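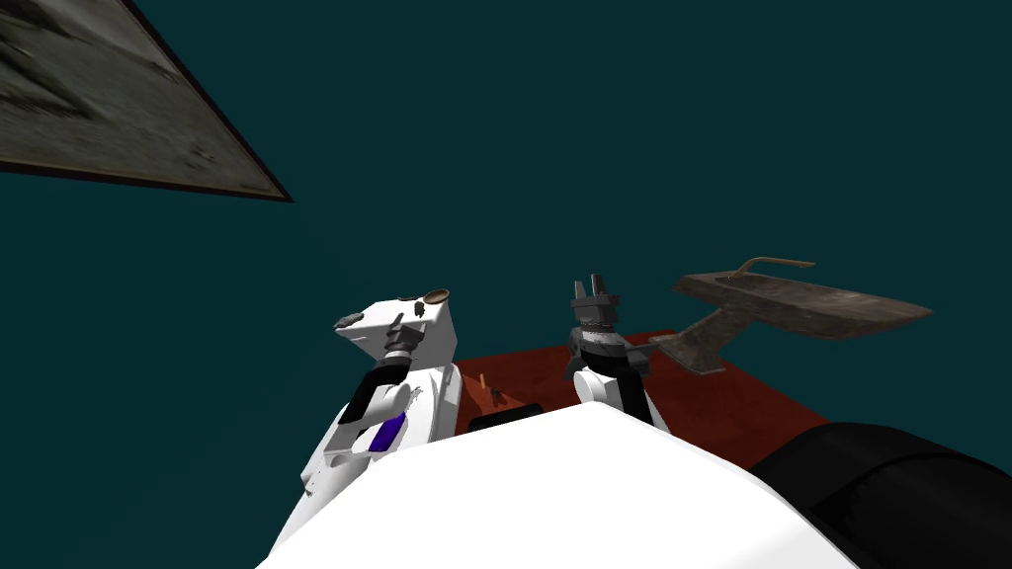 Simulated station, both arms raised, table behind.

Manona site diary, Handling and Returns, January

The morning meeting began at 7:40 with all staff of the early shift present. Mr. Bennani read out the notice from the site office. From next month the tray work at the long tables will pass in stages to the two-arm stations supplied by Calleo. The department has 31 people on its list at present. The notice states that no position will be closed this year and that hours will stay as contracted. It does not say what will be done about the night allowance, and three people asked about this before the meeting was over. I have written to the site office for a reply in plain terms.

The simulation work continued in the small office beside the packing hall. Ms. Zerouali, who has handled trays here for 19 years, has been assigned to it for half of each shift. Her task is to watch the simulated runs and to record each grip that she would consider unsafe or wasteful. She reported today that the arms are often asked to take hold of a tray in ways no handler would choose. She recommended that the tray be turned before it is gripped at all. The engineer from Calleo, Mr. Safavi, agreed to enter this as a change request. It was the fourth such request from our side, and the first to be accepted on the same day.

I wish to record that her advice is not covered by any current job grade. She is paid as a handler while she does this work. I raised the point with Mr. Bennani, who undertook to bring it to the grading review. The review has no date yet.
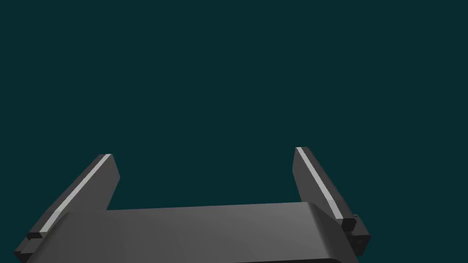 After lunch the discussion turned to how wide the gripper should open before it approaches a tray. Mr. Safavi prefers a full opening in every case, as it makes the program simpler. Ms. Zerouali pointed out that trays at Manona are stored close together and that a wide approach would disturb the ones on either side. The matter was left open until the storage racks have been measured. Ms. Başaran will do the measuring and has asked for the rack drawings, which the stores office could not find.

The daily target was also discussed. The long tables now clear over 450 trays on an ordinary day. The site office would like the same figure from the stations by the end of spring. I stated that the figure depends on people who sort damaged trays by eye as they go, and that this sorting does not appear anywhere in the plan. It will need to be given to someone. Several of the older handlers would be well suited to it, and it would spare them the lifting.

The mood on the floor was quiet. Two handlers requested a place on the simulation training, and one asked to be moved to Erraji instead. Both forms have been passed on, together with the transfer request.

To follow up: night allowance, rack drawings, a second chair for the small office.

V. Karagiannis, shift supervisor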